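Wendlow Community Sports Hall
Monthly Walk-Through, Equipment and Common Areas
Done 29 April 2023 by Etenesh Alemayehu, with remarks

1. Front doors and ramp
OK. The left door still closes like it has a grudge. Closer tightened, try again in May.

2. Fire exits
Pass, after I moved a stack of yoga mats. The mats were there in the last report too. I have stopped asking.

3. Trash and small bins
Pass. Liners in, lids working. Please don't put shuttlecock tubes in the tabletop bins. They don't fit, and pushing harder won't change that.

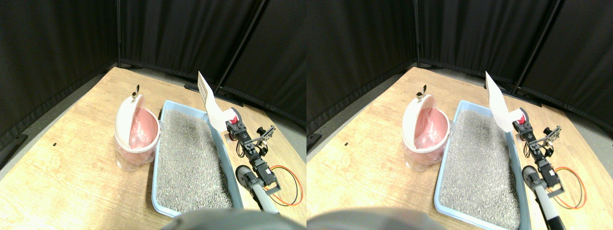
Small bin with domed lid, pink liner.

4. First aid box
Fail. Two cold packs missing and one roll of tape that has lost all interest in sticking. Rungnapa Suwannarat is reordering from Onsri.

5. Loaner rackets
Check each grip for loose ends, and tug the butt cap before it goes back on the rack. 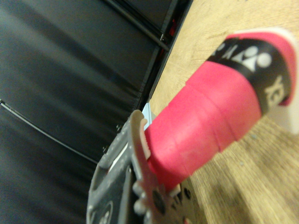
Strings are another matter. Two rackets have frayed mains and got a red tag. A red tag means do not play with it. It does not mean "play gently."

6. Nets and posts
Court 1 fine. Court 2 sags in the middle, as do we all by April. Crank handle was found in the lost and found, under a sweater. 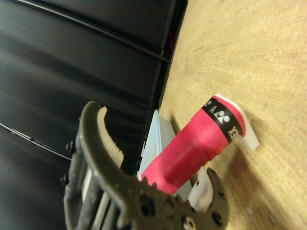

The post wheels want oil. I used what was left of the can, so someone needs to buy another.

7. Floor
Pass with comment. Tape lines are lifting by the Dalletti scoreboard. Somebody fixed one with a bandage, which may explain item 4.

8. Lights
One tube flickering over the bleachers. Pumier quoted roughly $600 to swap the whole row. We will be living with the flicker.

9. Grip tape
Rewrap when the overlaps start to open up. Any color will do. The members have opinions on this and may keep them. 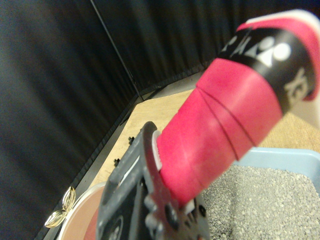
10. Storage closet
Padlock code is no longer 1463, seeing as it was written on the door. Ask at the desk.

Still open: 1, 4, 6, 8.
Signed, E. Alemayehu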